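Local Price Index: Frequently Asked Questions

What does the index measure?
Every three months we add up what a typical household in Nelovside pays for the same basket of goods and services, and we compare the total with the quarter before. The result is one number that tells you how fast local prices are moving. We love this number, and we hope you will too!

What's in the basket?
There are 71 items at the moment. We had 70 until October, when we finally split bus fares into single tickets and monthly passes (readers had been asking for ages, and they were right). Rent, heating, bread, haircuts, phone plans and school shoes are all in there.

Why doesn't your number match the national inflation rate?
Because it covers one town! National figures blend prices from everywhere, and they use weights based on how the whole country spends. People in Nelovside drive less and spend more on heating, so a jump in fuel prices moves our index less than you might expect, and a cold-season rate change moves it a lot more.

How do you choose the weights?
We run a spending survey every 2 years. Households keep a diary of everything they buy, and each item's share of total spending becomes its weight. The diaries are wonderful reading, by the way. You learn so much about an economy from people's grocery lists.
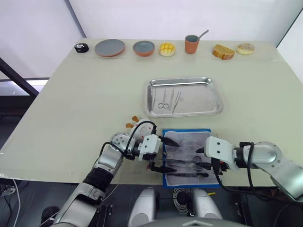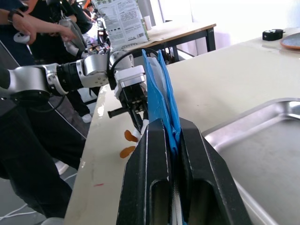

Druka Pumphrey

What happens when a store shrinks a package but keeps the price?
We count it as a price increase. All packaged food is priced by weight or volume, so a smaller box at the same price shows up right away. This is one of our favorite parts of the job, and we get a surprising amount of mail on it.

Do you include sale prices?
Yes, as long as anyone walking in can get them. Prices that need a coupon or a membership card are left out. We know that's a debatable choice, and we may look at it again after the next survey.

Is Skitside covered?
Not yet. We've started collecting prices there, and we want 5 full quarters of data before we publish anything. Short series bounce around too much, especially for fresh produce.

Do you adjust for the seasons?
The headline number is unadjusted. There's a seasonally adjusted version in the download file, in the column next to it, and it's the better one to use if you want to compare one quarter with the next.

Can I use the figures in a rent agreement or a wage contract?
You can, and some people do. Just write down which version you mean and what should happen if we revise it. Revisions are usually tiny, but they do happen.

Can I use your data for a school project?
Please do! Everything is free to download and reuse with credit. If you make a chart, send it to us. We'd be thrilled to see it.

Page last updated Sunday, November 28, 2021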